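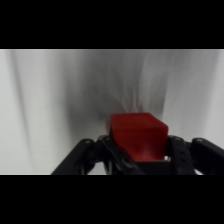 Progress report to the Tretow fund, second period

Prepared by Orhun Karakaya

The main event in this period was the open day at our workshop in Hirner, on Sunday, April 20, 2025. In the first report we promised one public demonstration before July, so this point of the plan is now fulfilled.

We received 345 visitors. Most were families from the town, and 22 were teachers who had registered in advance. The demonstration was the block task: the arm takes a block, lifts it and puts it down at a place which the visitor chooses on a screen. During the day the arm made 564 attempts and 517 of them were successful. The failed ones were mostly blocks that stood too near the border of the work area — we knew this weakness already from our tests in winter.

The Flustent software ran the whole day with one restart, shortly after lunch. The queue became long at that time and we should have opened the second station earlier.

Two teachers from Wako asked if we can bring the arm to their school. We answered that it is possible, but the transport is not in the present budget. We would like to discuss with you if the money left from printing can be used for it.

Still open: the safety sheet in its final version, and the invoice for the rented chairs.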